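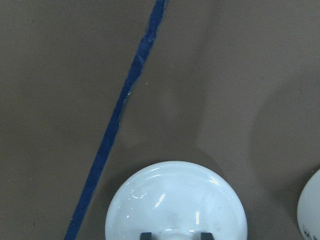
How do warships talk without making a sound?

Imagine you are the captain of a navy ship. There's another friendly ship across the water and you need to tell its captain to turn left, right now! You could use the radio, but somebody else might be listening in. So what do you do?

You send up the flags!

Sailors have been talking with flags for hundreds of years, and they still do it today. Each flag is bright and bold so it can be read from far away through binoculars. The letters of the alphabet and the numbers from zero to nine take 36 flags between them, and there are a few extra ones as well. The flags are clipped onto a rope and pulled up high where everyone can see them. A row of flags like this is called a hoist, and you read it from the top down.

Some flags mean a whole message all by themselves. The flag for O is red and yellow, and it means "Man overboard!" The flag for A is white and blue, and it means "I have a diver down, so keep well clear and go slowly." Isn't that a lot to say with one piece of cloth? 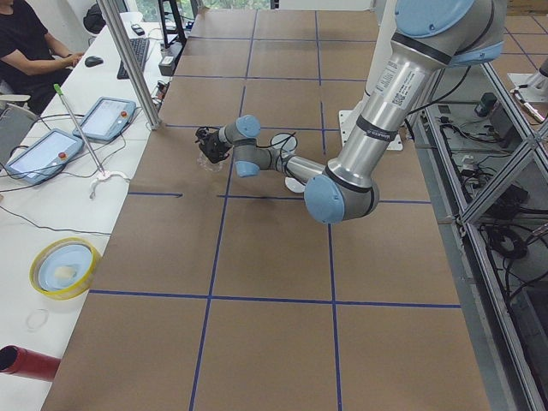 What happens when it gets dark?

Sailors switch to a signal lamp. It's a big, bright light with shutters on the front, a bit like a window blind. Pulling a handle opens the shutters and letting go closes them, so the light seems to flash on and off. Short flashes are dots and long flashes are dashes, and together they spell out words in Morse code. SOS, the call for help, is three short, three long, three short. Try it with a torch under the covers!

A signal lamp works in the daytime too, and it only points one way. A ship behind you may not even know you're having a chat.
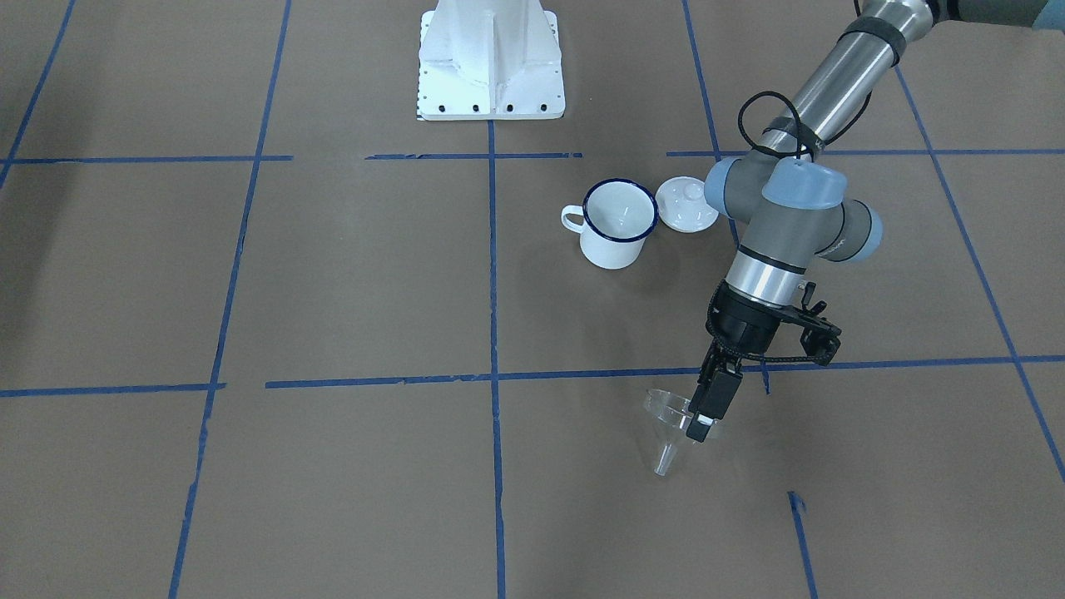

A robot arm reaching over brown paper and blue tape.

Arms can do it as well

Then there is semaphore (say it "SEM-a-for"). You hold a flag in each hand and put your arms in different places for different letters. One arm straight out to the side and the other straight down? That's a letter! A good signaller can go so fast that it looks like a dance.

Semaphore is brilliant when two ships are sailing close together, perhaps passing fuel across through a long hose.

See it on a real ship

The old patrol ship Sovia is tied up at Ongate harbour, and her flag locker is the best bit. It's like a giant set of pigeonholes, with one hole for each flag, so that a sailor could grab the right one in a hurry. Her number, 527, is painted on her side. A smaller ship called Halás used to sail with her, and hers was 852. Painted numbers help ships tell each other apart.

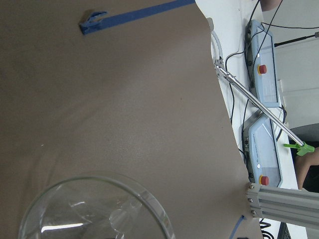 Up on Sovia's signal deck you can look across the water to Ancombe and picture a lamp winking back at you. It's 76 steps from the quay to the very top, so save some puff! Once you're up there, find the thin ropes running to the mast. They are called halyards, and they are what pulls the flags up.

Make your own hoist

You need paper, crayons, string and a grown-up to help with the scissors. Look up the flag for each letter of your name, colour them in and fold the edges over the string. Hang it up with your first letter at the top. Now ask a friend to do theirs, and see if you can read each other's from opposite ends of the garden.

Page last updated 8/18/19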